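Section 4. Registering land holdings and declaring who owns them

This section covers adding a parcel to Clevareo, recording its legal owner and declaring any overseas interest. Read section 3 first if your farm account was moved over from the old Losdale register, as some of your parcels may already be there with the owner left blank.

You will need:

The title number for each parcel
The full registered name of the owner, as written on the title
The country of registration, if the owner is a company
The name of every person or body holding a share in that company
A copy of any lease that has more than a year to run

4.1 Adding a parcel

1. Sign in and open Holdings from the left-hand menu.

2. Choose Add parcel. The form opens with the title number field selected.

3. Type the title number without spaces. Clevareo checks it against the parcels already in your county and shows a green tick when it is accepted.

4. Enter the area in hectares, to two decimal places. If your deeds are in acres, press the small arrow beside the field and type the acres there. The form converts them when you move to the next field.

5. Choose the main use from the list: arable, permanent grass, orchard, woodland or mixed. Buildings and yards go under mixed unless they have their own title.

6. Press Save and continue.

Note: A parcel that crosses a county boundary must be entered once only, in the county that holds the larger part. The Weston office will reject a second entry and both records will be locked until one is withdrawn.

4.2 Recording the owner

1. On the Owner page, choose Person, Company, Trust or Public body.

2. For a person, enter the name as it appears on the title. Do not shorten first names. An owner entered as O. Kazemi will not be matched with Omid Kazemi, and the parcel will show as unclaimed.

3. For a company, enter the registered name and number, then choose the country of registration.

4. If there is more than one owner, press Add another and give each one's share as a percentage. The shares must add up to 100 before the page will save.

Caution: Do not enter a farm manager or land agent as the owner. Agents have their own page, described in section 6.

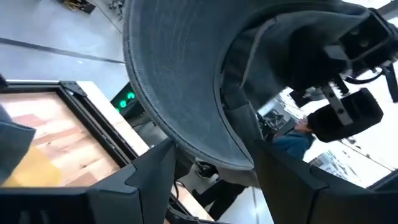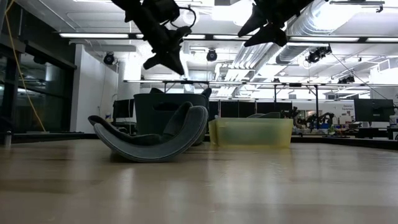 4.3 Declaring an overseas interest

A declaration is needed when a company registered abroad owns the parcel, or when a person or body living or based abroad controls any share in the company that does. It is also needed for long leases held from abroad.

1. Open the parcel and choose Declarations, then New.

2. Choose Ownership or Lease. If both apply, make two declarations.

3. List each overseas holder, with the country and the size of the share. Where one company is held by another, keep going up the chain until you reach a person, a government or a listed company. The form allows 7 levels.

4. Attach the documents as PDF files. Scans must be readable at normal size.

5. Tick the statement at the foot of the page and press Submit.

You will get a reference by email. Keep it — the county cannot find a declaration by parcel name alone.

Worked case: Esfahani Farms holds one parcel of 19 hectares, let for grazing. Two thirds of the company belongs to Nattawut Khamphan, who lives in the county, and the rest belongs to a holding company registered overseas. The parcel needs one Ownership declaration, listing the holding company and whoever controls it. The grazing let runs from March for less than a year and is not declared.

4.4 Changes after you submit

Report a sale, a transfer of shares or a new lease by opening the declaration and choosing Amend. The earlier version stays on the record and can be read by the public, with home addresses removed.

Do not delete a parcel you have sold. Choose Transfer out and enter the date of completion. The new owner then has a holding waiting under the same title number.

4.5 Messages you may see

Title already held: another account has claimed this parcel. Check the number, then send a copy of the title to the county office.

Share total not valid: the percentages come to more or less than 100. Thirds should be entered as 33.33, 33.33 and 33.34.

Chain incomplete: the last holder you listed is a private company. Add the people or body behind it.

Declaration on hold: an officer has asked for something further. Open Messages to read the request. The declaration keeps its original submission date while it is on hold.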